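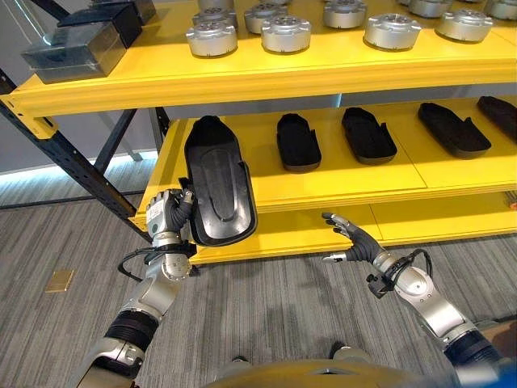 Stemville Trade Fair, spring visit

Our gardening club runs a coach to the Stemville growers' fair every April, and this year I finally got a seat. I run a small plant shop with a greenhouse behind it, so I went with a list: seed trays, a new supplier for clay pots, and some idea of what people are doing about peat. These are my notes, typed up for members who couldn't come.

The coach left at seven and the ride took a little under two hours. Parking for cars is in the field across the road from the main gate and costs $2 for the day. Coaches go around the back, where you get dropped next to the hall with the bedding plants. If you go on your own, use the back entrance too. The line at the front gate went past the bus shelter, and at the back we walked straight in.

The fair takes up two halls and a long covered yard. Hall A is plants, Hall B is supplies, and the yard has the tool dealers, compost, and food. There is a map by each door but the stand numbers on it had not been updated, so a few of us spent time looking for people who had moved. Ask at the desk in Hall A. They had a corrected list on paper.

Hall A

I started with the plants while it was still quiet. The geraniums were good and so were the prices, but most growers wanted an order of 100 plugs or more per variety, which is too many for me. Two of us split a tray of a dark red trailing one. It was shown as hanging baskets along the side wall, and the ones that had been hanging since the day before still looked fresh.

Lustamora had the largest stand in the hall. They breed salvias and had a bed planted up with the new colors, labeled properly, with the height and spread on every label. I wish more growers would do this. The pale apricot one got the most attention. I asked how it does in heavy clay and the answer was that they haven't had it in clay long enough to say. They suggested grit in the planting hole and keeping it dry over winter. I ordered a small number to try in the shop border, where the soil is as bad as anybody's.

The herb growers were all at the far end. Basil was already out, too early in my opinion for anyone without heat. There was a Greek oregano with a much stronger smell than the one I stock, and a creeping savory I had not seen before. I bought one of each for stock plants. The woman at that stand takes her cuttings in late summer and overwinters them in an unheated frame with the lid propped open on mild days. She loses very few that way. I have always kept mine shut and have lost plenty to gray mold, so I'll try it her way this year.

Vegetable plugs were thin compared with what I was told about last year. Leeks, brassicas, a lot of lettuce. No one had sweet corn.

Hall B

Prolteck sell seed trays and propagators. Their trays are heavier than the ones I use now and you can pick up a full one by one end without it folding. The cells are tapered and the holes in the bottom are big enough to push a finger through, so the plugs come out whole. They cost more per tray. I reuse mine until they split, usually after two seasons, and if these last four then the price comes out the same. I took a pack home. They also had a heated mat with a thermostat, but the cord is short and the plug end is not one I would want anywhere near a wet bench.

For pots I went to Benkirane, who import terracotta. This was the best stop of the day for me. The pots are thick, the rims are even, and they had a few left out in the yard through the winter to show how they had held up. Two had flaked a little around the base and the rest were sound. They didn't hide the flaked ones, and told me that pots standing directly on concrete are the ones that go. Feet or a couple of tile scraps underneath will fix it. The minimum order is one mixed pallet, and they will let you choose sizes by the layer. Delivery is extra past the county line, so if any members want pots, tell me soon and we can share one pallet and one delivery charge.

Peat-free mixes were everywhere. I looked at five or six and put my hands in all of them. The differences are large. Some are mostly coarse wood fiber and dry out on top while staying soaked underneath, and you can't tell by looking when they need water. The better ones had been screened finer and had some loam in them. I brought home two sample bags and have sown the same lettuce in both, with my usual mix next to them. I'll bring the trays to a meeting when there is something to see.

The talks

Talks were in a side room off Hall B. I went to the one on vine weevil given by Nesma Shawky, who manages a container nursery. It was full and people were standing along the wall. She talked for 45 minutes and went through it by season. The main points I wrote down:

The grubs do the damage but the notched leaves are the warning. Look for notches on the lower leaves from late spring on, and go out with a flashlight after dark to pick off the adults.

Nematodes work in pots and are much less reliable in open ground. The compost has to be moist before and after, and warm enough. Check the date on the pack, and keep it in the fridge until you use it.

Tip out any plant that wobbles in the pot. Wash the roots off completely, throw the old compost away (not on the heap), and pot up again in fresh.

Heucheras, primulas and sedums go first. If you grow those in containers, check them before anything else.

There were good questions afterward, including one on whether a layer of grit on top keeps the adults from laying. Her answer was that it may help a bit but she wouldn't count on it. The second talk, on watering systems, was canceled and there was no notice on the door, so several of us sat there for a while for nothing.

The yard and lunch

The tool dealers had mostly the same things as each other. I did get a secondhand dibber and a pair of Dutch hoes with good handles. One man was sharpening pruners while people waited, and he did a proper job on mine – he took them apart, cleaned them, and set the tension when he put them back together.

Food was expensive and the line was long at noon. The soup was fine. The people who brought sandwiches and ate on the benches behind Hall A had the right idea. There is a faucet there for water bottles. Restrooms are next to Hall B and were kept clean all day.

We left at three thirty. That was enough time for me, though the people who wanted to see every stand said they could have used another hour. The hold under the coach was nearly full, so if you buy trees or anything tall, tell the driver early and he'll load it last.

Things to bring next time: a folding cart, labels and a pencil for plants you buy, cash for the smaller growers, and a jacket, as the yard is drafty even when the sun is out.

Anybody who wants to share the pot order should leave me a note at the shop with the sizes and how many.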